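Giving Blood in Stirkport

I gave blood again on Saturday, my 20th time. The session was at the Trullbridge hall, same as last October, and the parking was as bad as ever.

Check-in took a few minutes. They prick your finger first to test your hemoglobin. I got turned away once for being too low, so I now eat properly the week before – beans, spinach, red meat if I have it. Mine was fine this time.

The nurse had to try the left arm after the right one wouldn't cooperate. After that it went quickly. I sat with a juice and a packet of crackers and talked to Lorena Gallardo, who was on the next chair. She is 46 and has only just started. She put it off for years over needles and said the finger prick bothered her more than the arm did.

What I do beforehand

1. Drink a lot of water that morning. Two big glasses before leaving the house, one more in the waiting area.

2. Eat a real breakfast. Toast alone left me lightheaded the second time I went.

3. Wear a short-sleeved shirt, or sleeves that roll up past the elbow without squeezing.

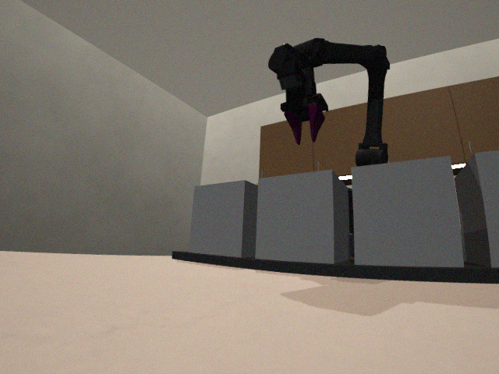 4. Keep the rest of the day free. I skip the gym and don't carry groceries with that arm.

My bruise is yellow already. I can go again at the end of the summer and have put it on the calendar.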